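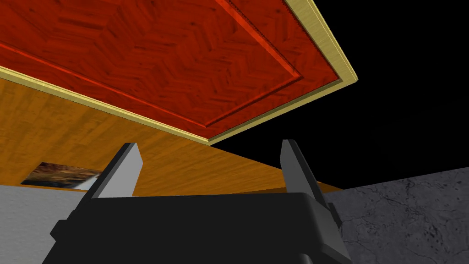 Report the Surfaces, Too

Research groups that train robots in simulation have settled into a habit that deserves to be questioned. They report one success rate, taken over many trials, and they let that figure stand for everything the policy can do. At the Edorby manipulation laboratory we did the same for several years. This essay argues that the practice should end, and that any result obtained in a rendered world should be broken out by the appearance of that world.

Our own case is a modest one. In June the laboratory completed an evaluation of Wesura, a grasping policy that works from a wrist view and has no other camera to rely on. It was run for 1000 simulated trials. In 797 of them the policy met the task definition. By the standards of our field this is a respectable number, and a short paper could have been written around it.

Manaia Tawhiri, who maintains the evaluation code, sorted the trials by surface material before the paper was drafted. There were 6 material groups in the randomizer, among them strongly colored wood, pale wood and veined stone. The failures were far from evenly spread. A large share of them fell in trials where a saturated red or orange wood grain filled most of the wrist view. The single rate was correct, and it hid the most useful thing we had learned.

It may be objected that such materials are unlikely. Few workplaces have a red parquet panel with gold trim, and a policy that struggles in front of one may serve perfectly well in a warehouse. This objection has some force. Randomization was never meant to copy real rooms. Its purpose is to present so much variety in training that a real room becomes one more case among many. A critic may fairly ask why anyone should care about performance on a surface that no customer will own.

My answer is that the strange surfaces tell us what the policy is paying attention to. If a change of color alone moves the success rate, then color is doing work that shape and depth ought to be doing. The same weakness may appear later under an ordinary lamp, on an ordinary floor, where it will be much harder to trace. A simulator gives us the rare chance to change one thing and hold the rest still. To collect that information and then average it away is a poor use of computing time and of public money.

A second objection is more practical. Noemi Caruso, who reviewed an early version of our report, warned that a table for every material would make papers longer and comparisons harder. Readers want to know which method is better, and they have limited patience. I accept the concern. The remedy is to keep the overall rate in the abstract and to place the lowest group beside it. Two numbers are not a burden. A method that gains a little on average while losing badly in its worst group should have to say so.

There is also the matter of dark objects, which our evaluation handled less well than it should have.

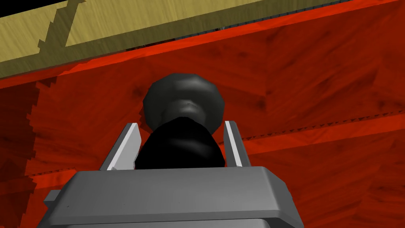
What the wrist view leaves out

A black, turned piece, something like a chess pawn, can fill the gap between the fingers and leave very little of its own outline to be read. Its sides overlap the fingers. Fine shading is faint, and the strongest signal in the view may be the red wood behind it. A person looking at one such view cannot always tell whether the piece is held or is only about to be. We should not assume that a policy can.

Our simulator can, of course, because it keeps a record of contact. For this reason I would ask that contact records be released with the rendered views, trial by trial. Of our trials, 292 used a dark object, and we published no separate figure for them in our first report. That was an error of judgment on our part – the data were on our own servers, and the extra work would have taken an afternoon. The revised report will include it.

The Panganiban workshop on simulated evaluation has asked for comments on its reporting guidelines, and the Jerden benchmark group is revising its own. I would urge both to require results by material group, the lowest group rate next to the overall rate, and the list of textures used.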